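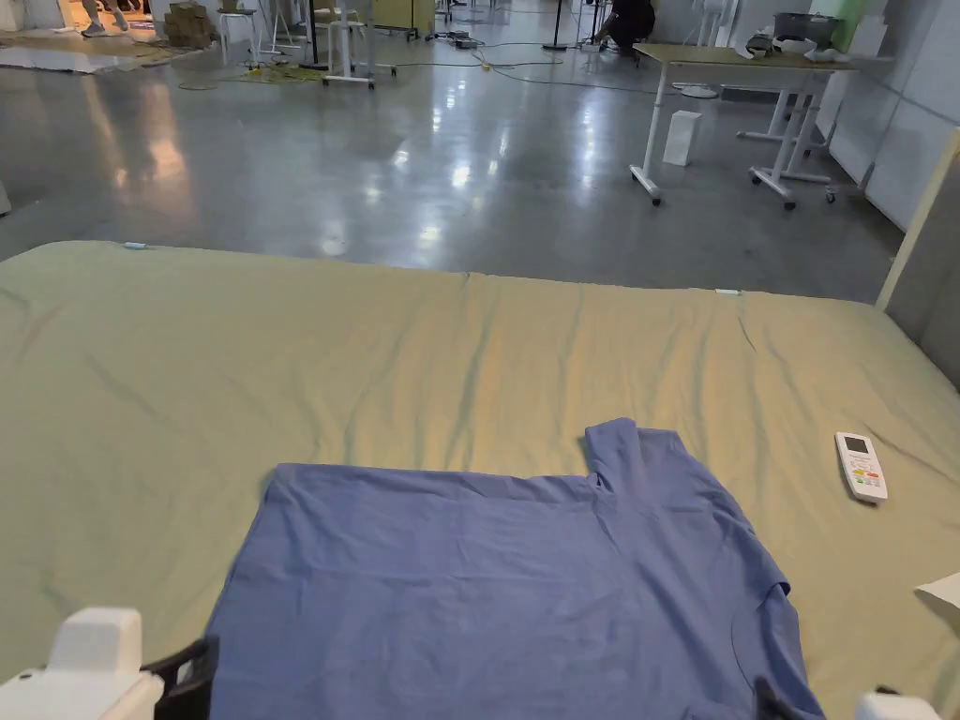
The Mersha garment handling guideline sets out how folding tasks are prepared, performed and recorded at Cusov sites. It applies to every operator who works with hand-held grippers, whether on a table or on a bed-height surface. Garments are to be laid flat on a plain sheet, as with the blue T-shirt on the pale green one, and the sheet may keep its ordinary wrinkles. The questions below are those most often sent to the Ukik support desk.

Which version of the guideline is in force?
Version 4, issued in June, replaces all earlier versions. Sites still working from version 3 should request a copy from the support desk.

Must the work surface be cleared before a folding task?
No. Small household items, such as a remote control or a clip, may stay on the surface provided they do not lie under the garment. Sharp objects, liquids and glass must be removed.

May an item be moved during a task?
Only if the task sheet says so. If an item is moved by accident, the operator should finish the fold and mark the recording for review.

How should the gripper jaws meet the fabric?
The jaws should close on a hem, sleeve end or corner. Operators should not pull against a seam or drag the jaw tips across a printed design. A garment that tears or stretches is withdrawn and noted in the log.

Can other people be in the room?
Yes. Colleagues may walk or work nearby — they are asked not to reach over the work surface while a task is in progress. Cables must be kept out of the operator's standing area.

How long may an operator work without a break?
Sessions are limited to around 12 folds, followed by a rest period. An operator who feels wrist strain should stop at once and tell the shift lead.

How long are task logs kept?
Logs are kept for 6 months at the site and are then transferred to the Povov archive.

Who approves exceptions?
Requests are made in writing to the site lead before the session begins. Verbal approval is not accepted.

Page last reviewed: Thursday, January 25, 2024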